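Lenham Table Notes

5 min read

# Lenham: things on a table, and what we called them

This is the card for the Lenham set, a collection of tabletop pictures with a written note for each one. The tabletop holds tableware and foam letters. The notes say what is on the table, what color it is and where it sits relative to the other things. There are 1391 pictures with notes in this release.

Read the whole card before you use the set. Several claims in the first version of this file were too generous, and I have taken them out. (Na-rae Maeng, who wrote the first version, agrees with most of the cuts.)

## What it claims to be good for

The earlier card said Lenham was suitable for "learning to set a table." I doubt it. A plate with a few letters near it is a plate with a few letters near it. There is no place setting to learn from in most of the set, and where there is one it was laid by people who don't agree on which side the fork goes.

What I would trust it for:

- finding a single plate or bowl on a plain surface
- telling plain colors apart, with the trouble described below
- checking whether a written note matches the things on the table

I would not trust it for spelling, reading or anything to do with how children handle letters. The letters were put down as objects. Anyone who finds a word in them has found an accident.

## The notes

Each picture has one note, in plain text, written by one person and read by a second. Where the two disagreed, both wordings are kept, separated by a slash. An early plan was to pick a winner. Byung-chul Ryu argued for that and I argued against it, and the slashes stayed.

Fields:

- `item`: the main thing, usually tableware
- `others`: everything else on the table, in any order
- `color`: in the note writer's own words
- `where`: left, right, near, far, touching
- `doubt`: free text, blank if the writer had none

The `doubt` field is the one I'd keep if I had to throw the rest away. Note writers were told to use it freely and mostly didn't. A blank there means the writer felt sure, and I would not take it as proof of anything more.

## Colors

We have no color standard. Mint, seafoam and pale green are used for the same plate by different people, sometimes by the same person before and after lunch. Teal and turquoise are worse. Pao-chu Hsiao made a merge table (`colors_merge.txt`) that folds these together, and it helps, but it also folds in a few blues that I think should have been left alone. Use it with your eyes open.

Orange and salmon are not merged. Red and maroon are not merged either, for no good reason that I can find in the change log.

## Letters

The foam letters cause more arguments than the tableware. They lie flat, at any angle, and lowercase letters turned sideways stop being obvious. A "u" and an "n" are the same piece to me. The `others` field records a letter only if both readers named it the same way; otherwise it says "letter piece."

Short straight pieces are the hardest. They get written up as "l", as "i", or as the stem of something. The old card listed these under "l" with no warning. They are now under "letter piece" with the guess in `doubt`.

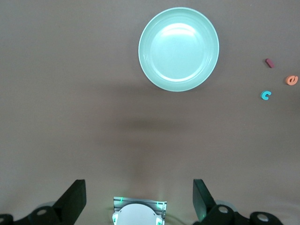

*Empty mint-green plate, with letter pieces to its right: an orange or salmon "a", a teal "c" and a short dark red stick, possibly an "l" or "i".*

Glare on glazed-looking things is a separate problem. A bright curve on the inside of a plate has been noted as a stripe, a crack and, in one case, a noodle. Seo-ah Chae went back over the plates and fixed the ones she found. I have no reason to think she found all of them.

## Known faults

- 3 notes refer to a cup that I can't find in the matching pictures.
- "Near" and "touching" are used loosely. Treat them as one value.
- I reread 100 notes myself and changed the wording of plenty. The rest have had no third reading.
- Shadows are not recorded anywhere, though Setareh Bagheri asked for them in April and I think she was right.

## Changes

17/09/2018: cut the table-setting claim, moved short straight pieces out of "l", kept both wordings in disputed notes, added `doubt`.

Send corrections with the picture number and the wording you would use instead. "This is wrong" on its own will get a polite reply and no change.

Related

Akbari: bowls and lids, notes only
Itow color words, merged and unmerged
Hisum tabletop list, old version
Why we stopped saying "place setting"

Contact the Lenham maintainers | © Lenham Table Notes | Back to top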